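This site uses cookies to remember your settings. By continuing you accept our cookie notice.

Reading time: 3 minutes

Palitgate Shared Workroom: second progress report to the Fahmy Fund
Prepared by Bouchra Radwan
16 Jun 2019

This report covers the period since our April update. It deals mainly with the tables, which were the largest item in the grant, and with the smaller jobs in the workroom that were held over from the first stage.

Tables

The April report said that the old tables would be sanded back and refinished, and that any found to be beyond repair would come back to you for a decision. The sanding is finished. Of the 23 tables on the original list, 2 had split along a join and were set aside. The rest have been sanded, sealed and returned to the floor.

We changed the finish partway through. The first tables were done with an oil, and marks from tea and glue showed up within the first fortnight of use. After talking to Wisier, who supplied the sealer, we moved to a clear coat and went back over the oiled tables. This cost us nine working days and $245 in extra materials. The amount has been taken from the contingency line and no further money is being asked for.

The clear coat has kept the natural colour of the wood. Users were asked at sign-in whether they wanted the tops stained darker, as the old ones were, and most preferred them left light. One complaint has come in about glare when the ceiling lights are on. We are looking at moving the tables nearest the front wall before spending anything on blinds or new fittings.

Tops are now wiped down at the end of each session with a damp cloth. The spray cleaner used before has been taken off the shopping list on Wisier's advice -- it dulls the coating over time.

Seating and storage

Sondis delivered 15 stools on the agreed date. The rubber feet on several were loose and replacements were sent without charge. The low shelving along the back wall is up, but the labels have not been done. This was due by the end of May and is now planned for the first week of July.

The lockable cupboard is still outstanding. The quote we had in the original budget has lapsed and the new one is higher. We would like to discuss a smaller model at the next call.

Use of the room

Evening bookings picked up once the tables were back. The sewing group has returned to its old slot, and the model-making group has asked for a second night. Daytime use is slower, and we have not yet advertised it outside the building.
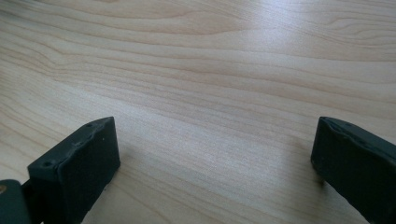 Tabletop with clear finish, grain left visible.

Next steps

Decide whether the two split tables are to be repaired or replaced. A joiner has offered to look at them at no charge.

Finish the shelf labels.

Agree on the cupboard.

Receipts for sealer, sandpaper and stools are attached separately. The final report will follow once the cupboard is settled.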